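Notas para la charla: ¿pueden ya las máquinas con las tareas de casa y de taller?

Diapositiva 1. Saludar y decir de entrada que la respuesta es "algunas, y despacio". Las preguntas, al final.

Diapositiva 2. Lo que ya funciona. En la planta de Skerutside un brazo fijo pasa piezas de una bandeja a otra, siempre la misma pieza y siempre la misma bandeja. Hace 400 por turno. Si alguien gira la bandeja un palmo, se para y hay que llamar al encargado. Dejar una pausa aquí.

Diapositiva 3. Lo que funciona a medias. Prismont lleva desde abril probando a doblar paños de cocina. De 547 intentos, casi 400 salieron aceptables. Explicar qué contamos como aceptable: cuatro esquinas dentro del borde, sin mirar arrugas. Un paño tarda 4 minutos. Si preguntan por las toallas grandes, todavía no hay datos.

Diapositiva 4. Lo que no funciona. Cajones llenos, bolsas, cables, cualquier cosa que cambia de forma al tocarla. También las tareas en que una mano sujeta y la otra trabaja: pelar, coser, abrir un tarro, escribir en una hoja suelta. Bitar lo intentó con una sola pinza y cinta adhesiva en el papel. Sirve para una demostración, pero en una casa la cinta la tiene que poner alguien.

Diapositiva 5. Costes. El montaje de Nenum necesitó 2000 repeticiones para una sola tarea de mesa. Al cambiar de mesa hubo que repetir una parte. No dar cifras de dinero, las que tenemos son viejas.

Diapositiva 6. Volver al papel. Pedir a la sala que escriba su nombre en una hoja sin sujetarla con la otra mano. Esperar un minuto. Preguntar a quién se le ha movido. Después, comentar la presión: demasiada arruga el papel, muy poca lo deja correr. Dejar la foto puesta durante las preguntas. 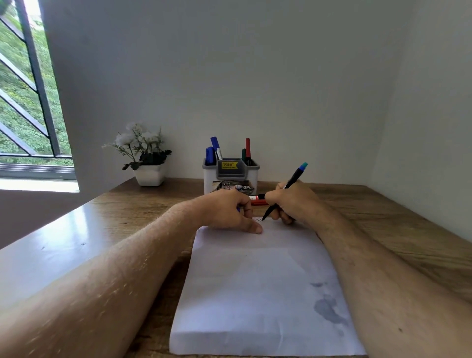

Escribir a mano: la izquierda sujeta la hoja, la derecha lleva el rotulador negro.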